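Barredo mattress protector review: seven months on a guest bed

Posted 12 Mar 2020 by Mio Kamata 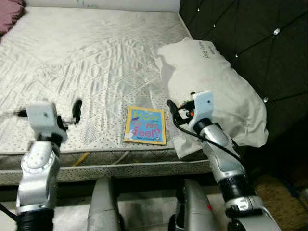 What I was looking for

We have people to stay more often than we used to, and the mattress in the back bedroom had started to show it. A new mattress was out of the question this year, so I went looking for a protector that would keep the old one going. I wanted one that could be washed on a normal cycle, that didn't crackle when you turned over, and that stayed put under a fitted sheet.

I ended up with the Barredo, which I bought in August. It has been on the bed or in the wash ever since. I paid for it myself.

What you get

The Barredo comes folded in a cotton bag with a zip. There is one protector, a small card with the washing instructions, and nothing else. The top is a brushed cotton, the underside has a thin waterproof layer, and the skirt is a stretchy knit with elastic all the way round. Mine is the double. They also make a single and a king, but no small double, so anyone with an older bed frame should measure before ordering.

The maker says the skirt fits mattresses up to 30 cm deep. Ours is well under that and there was spare fabric to tuck beneath. The corners are not marked, so the first time I put it on I had it turned the wrong way and had to start again. I have since sewn a bit of red thread into one of the foot corners.

Comfort and noise

This was my main worry. The last protector we had, a Tasuvden, was the sort that sounds like a crisp packet. The Barredo is much quieter. With a fitted sheet over it I can't hear it at all, and without one there is a faint rustle when you sit down.

It does sleep a little warmer than a bare mattress. In winter this is no bother. I slept on it myself during a hot spell in August and I would have liked something thinner. My sister, who feels the heat more than I do, asked for the window open and kicked the duvet off, though she said the bed itself was fine.

Washing

The card says 40 degrees, no fabric softener, low tumble or line dry. I have stuck to that, apart from one wash at 60 after a child with a stomach bug, and it came through without any damage that I could find. It has shrunk a touch in length but still reaches the corners.

Drying is the weak point. The waterproof layer holds water in the skirt, and on an airer indoors it takes a full day and most of the night. If you only have one protector and visitors following on from each other, this could catch you out. On the line with a bit of wind it is dry by teatime. I tumbled it twice on low and both times had to stop and turn it inside out, as the elastic had pulled it into a ball.

Does it keep liquids out?

So far, yes. I tested it over the bath before it went anywhere near the bed, with 500 ml of cold water poured into the middle and left for 30 minutes. The underside was dry to the touch. Since then it has dealt with a mug of tea and the stomach bug already mentioned, and neither got through to the mattress.

The skirt is not waterproof. A spill that runs over the side will go straight through it. The packaging does say so, but in small print on the back.

Compared with the others

I have owned two other makes. The Tasuvden was cheaper and kept the wet out, but the noise was too much and the elastic went slack within the year. The Flurnetti is softer and thicker, more like a topper, and lovely to lie on — but it is only water resistant and I wouldn't trust it with children or a hot drink. The Barredo sits between the two.

Akeck, the shop I ordered from, delivered in three days and answered a question about sizes by email the same afternoon.

Good points: quiet, washes well, generous skirt, properly waterproof on top.

Bad points: slow to dry, a bit warm in summer, no corner labels.

I would buy it again, and I am going to get a second so there is always a dry one in the cupboard.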